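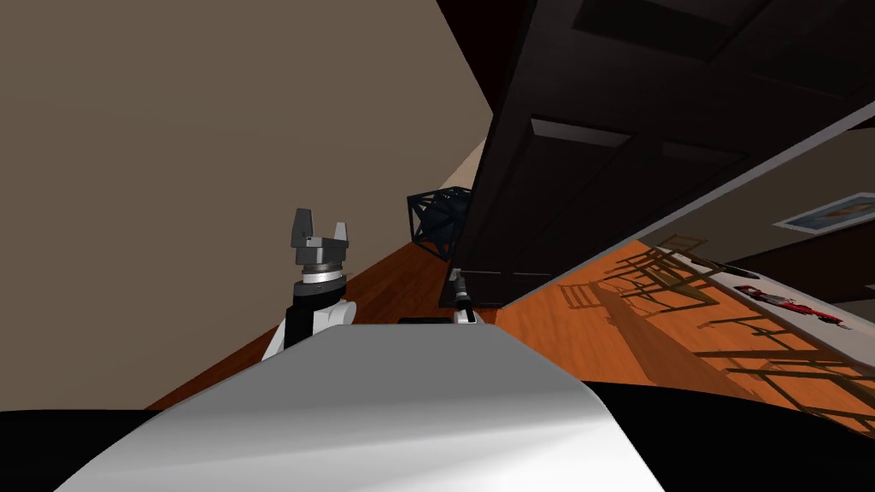
Simulated view over the robot's own body, left gripper nearest, dark cabinet behind.

gevton-selfmask

Hello! I wrote this because I was fed up with our planner treating the robot's own shoulder as a wall. It's a small Python package that takes the joint state and the camera pose, works out which pixels belong to the robot, and hands you back a mask (plus a depth image with those pixels blanked). That's pretty much all it does. It sits between the simulator and the mapping step, and it's been in our stack since August.

The render at the top is the sort of view I care about. There's a big white and grey body panel right in the foreground, both arms are up, and the whole room is tilted hard. If you feed depth from a view like that straight into an occupancy map, the panel becomes an enormous obstacle that follows the robot everywhere, and the planner very sensibly refuses to move. The right gripper is worse in its way – it's small and mostly black with a nearly black cabinet right by it, so anything that goes by colour alone has a miserable time.

What's in the repo

selfmask/ is the package itself. lemus/ holds the config for Lemus, our two-armed robot model (meshes, joint names, camera offsets). scenes/ has the simulated rooms, 317 saved views in all, each with a joint state and a camera pose stored next to it. tools/ is a drawer full of scripts I keep meaning to tidy.

Getting it going

Clone it, make a virtual environment, then:

pip install -e .
python tools/run_view.py --robot lemus --view 20

You should get a window with the render on the left and the mask on the right. If the mask comes out upside down, your camera config is using the other convention for the y axis, so set flip_y to true and try again. I've done this to myself more times than I'd like to admit!

Settings you'll probably touch

padding: how many pixels to grow the mask by. The default is 6. Go lower and you get a thin halo of fake obstacle along the arm, go higher and you start eating things you wanted to grasp.

rate: the default is 60 (in Hz). My laptop copes, the old lab desktop doesn't.

include_body: on by default. Turn it off only if you've already cut the body panels out somewhere upstream.

gravity_align: rotates the point cloud upright before it goes to the mapper. Leave this on for tilted views, or your floor will end up as a ramp and the floor remover will leave most of it in.

Things that still go wrong

Thin stuff is a pain. The black wireframe shape you can see between the left arm and the cabinet is all struts and gaps, and when I downsample the depth image the struts come and go depending on the angle. The padding can also swallow one of them if the gripper gets close. I've got a half-finished branch called anum that works out the padding per link from the distance to the camera, and it looks promising, but please don't use it for anything you care about yet.

Chair legs have the same problem. On top of that, the long shadows across the floorboards upset the colour-based floor finder, so I've switched that off by default and fit a plane to the depth instead. Slower, far less silly.

The mask has no idea about held objects. If the gripper is empty you're fine. If it's holding something, you need to attach the object to the wrist link yourself with attach_mesh(), and remember to detach it afterwards (I've had a ghost mug following the arm for a whole afternoon).

Using it with the planner

The Huỳnh planner wrapper lives in its own repo and expects the masked depth on the topic /depth/clean. Start this node first, then the wrapper. The other order works too, but you'll get a page of warnings before it settles down.

Bug reports are very welcome. Please attach the joint state and the camera pose as well as the picture, as I can't rebuild a mask from a screenshot.

Last tidy-up of this page: November 17, 2024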